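Galería: el agua, los pasillos y las manos del hotel Gallness

Textos de Nadège Vidal, gobernanta

Cuando la dirección nos contó que el reparto de agua y de ropa limpia iba a pasar a los carros automáticos de Liyanage, en el office hubo de todo: quien se alegró por su espalda, quien preguntó por su contrato y quien siguió doblando toallas sin decir ni pío (que también es una forma de opinar, y yo la respeto mucho). Ha pasado ya una temporada entera, y me han pedido que escriba unas líneas para la revista de la casa, así que aquí van, con el cariño de siempre y con la advertencia de que a mí me cuesta ser breve.

El carro, al que en la segunda planta bautizaron Arham y así se ha quedado, sube solo en el montacargas, avisa a la tableta y espera junto a la puerta del office. El programa que decide qué sube y a qué hora se llama Clevex, y lo llevan desde recepción. En octubre Arham subió 3307 botellas de agua, que antes subíamos nosotras a pulso o en aquel carrito de la rueda torcida, ¡que ojalá no vuelva nunca! Pero Arham llega hasta el pasillo y ni un palmo más. De la puerta de la habitación para dentro, el trabajo sigue siendo de manos.

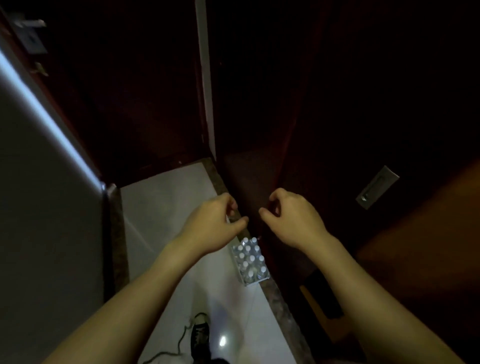
Número 27

El paquete de doce, todavía con su plástico, sobre las baldosas blancas, pegadito a la tira de mármol. Son entradas estrechas y con poca luz, con las puertas de madera oscura casi tocándose, y en ese rincón hay que saber moverse. Las compañeras nuevas lo aprenden al lado de una veterana, y no conozco otra manera mejor de aprenderlo.

Lo que más ha cambiado es el peso, y eso lo digo la primera porque es de justicia. Yo tengo un hombro que me avisa de la lluvia con un día de antelación, y desde que no empujo cargas por la rampa de servicio duermo de otra manera. También ha cambiado el ritmo, y ahí ya no estamos todas de acuerdo. Antes, bajar al almacén era la excusa para cruzar dos palabras con los de cocina y enterarse de cómo seguía el niño de una o la mudanza de otro. Ahora el agua llega sola y la charla hay que buscarla - por eso pedimos, y nos concedieron, que la pausa de las once volviera a ser común para todas las plantas.

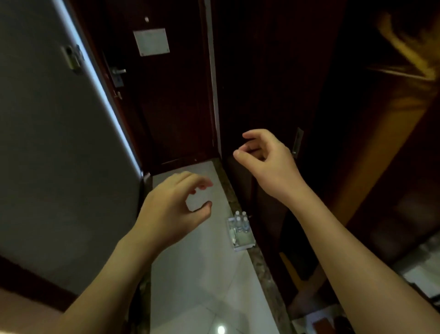 Cuatro botellitas en su bandeja transparente, dos y dos, entre el armario y la puerta de entrada. La mano izquierda abajo, cerca del suelo, y la derecha más arriba, a la altura del tirador del armario.

Lo que pedimos para la próxima temporada

Que los avisos de Clevex se puedan silenciar mientras una está dentro de una habitación. En un solo mes contamos 774 pitidos en la tableta de la segunda planta, y la mayoría eran para decirnos que Arham seguía esperando donde ya sabíamos que esperaba.

Que las horas que ahorra el carro se queden en las plantas, para repasar con calma los baños y los armarios, y que no se nos vayan en añadir habitaciones a cada turno. De esto se ha hablado con la dirección y han tomado nota; volveremos a preguntar.

Y que quien venga a ajustar el programa pase antes una mañana con nosotras, de las ocho a la pausa, con calzado cómodo. El café lo ponemos en el office de la segunda, y casi siempre hay bizcocho.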